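From: Sena Arthur
To: household list
Subject: Re: Hooks for keys on a slick surface

On Thursday Iraís Olvera wrote:
> We rent, so no drilling. I put two stick-on hooks by the door and
> both came down inside a week with the keys on them. The wall is
> painted and a bit chalky. Does anyone have keys hanging on adhesive
> that stays up? Ours is a heavy bunch, 84 grams on the kitchen scale.
> Also, where do you all put the spare set?

Iraís, chalky paint is your problem. The adhesive holds the paint fine and the paint lets go of the wall. I gave up on the wall and went to a board with a glossy marble-look face. Two small metal hooks, each on its own patch of translucent tape, with the strips overlapped so the load is spread out.

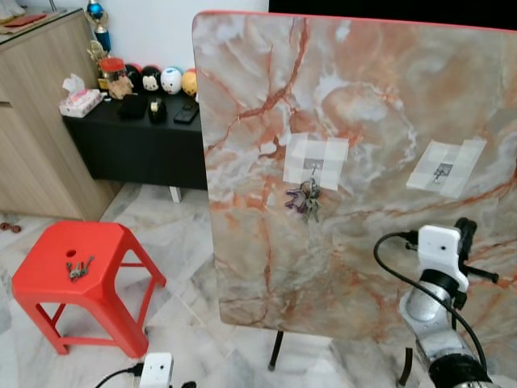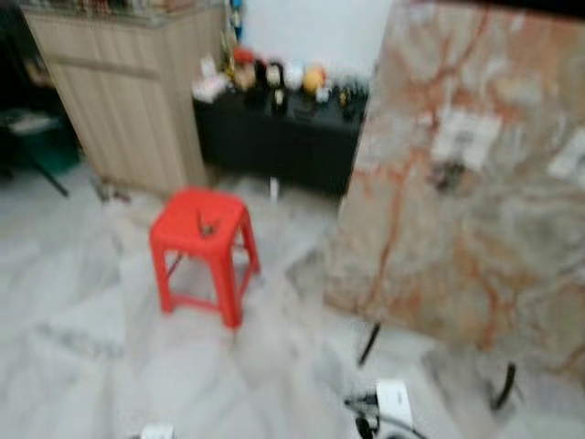
What I did, in order. Wiped the surface with rubbing alcohol and let it dry. Pressed each strip down from the middle outward with the back of a spoon. Left the hooks empty overnight before hanging anything. The tape is the Prorno clear kind, sold in a roll. The package says 900 grams per hook, but I wouldn't go near that. I'd stay under 200.

Mine have been up 11 weeks. The first try failed because I skipped the alcohol.

If you don't have a board, the side of a cabinet works if the finish is smooth. Benedicta Wumbei has hers inside a closet door and says the steam from the bathroom hasn't bothered it. She used Curnura hooks, which have a bigger back plate.

On the spare set, I don't have a good answer. It gets put down on whatever is closest and then I go looking for it. Naa suggested a different colored tag for each bunch, and I think she's right, so that is next.

One caution: when you take the tape off, pull it slowly and parallel to the surface. Straight out will lift paint.

Sena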